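Orodon (logiciel)

Orodon est un planificateur de tâches pour bras robotisés, destiné au démontage et au remontage d'ordinateurs de bureau. Écrit en C++ et Python. Première version publique le 8 sept. 2020, par Mwangi Mrema et Gladys Minja, au laboratoire Lunton.

Architecture

Trois processus séparés : perception, planification, commande. La perception estime la pose des pièces (disque dur, barrette mémoire, carte d'extension) et remplit un graphe de scène. Le planificateur travaille ensuite sur un arbre de comportement - chaque nœud porte ses préconditions et une action de repli. Commande en impédance pour les insertions, boucle à 200 Hz. Les câbles ne sont pas modélisés, seulement évités au moyen d'un volume d'exclusion, assez grossier.

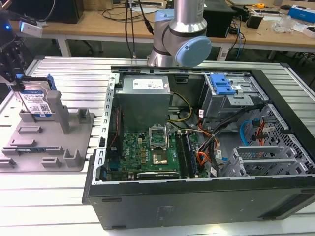

Le remontage suit l'ordre inverse, sauf pour la mémoire, traitée à part : seuil d'effort propre, recherche en spirale si le contact est manqué. Les gabarits de pose sont décrits dans un fichier YAML, un emplacement par pièce. Une erreur d'emplacement n'est pas détecté avant l'exécution (ticket 2713, toujours ouvert).

Jeu d'essai

Fourni avec le code, sous le nom de Fontes : 2000 trajectoires enregistrées, 70 modèles de boîtiers. Annotations de Awuor Kioko et Kimutai Tanui. Format modifié en mars, anciens fichiers à convertir avec le script joint.

Limites

Vis non gérées. Loquets plastique : prise en charge partielle, selon le modéle. Pas de replanification pendant un mouvement, il faut attendre la fin du segment. Une branche de Faraji Muriithi, Gridoscombe, ajoute ce point - non fusionnée.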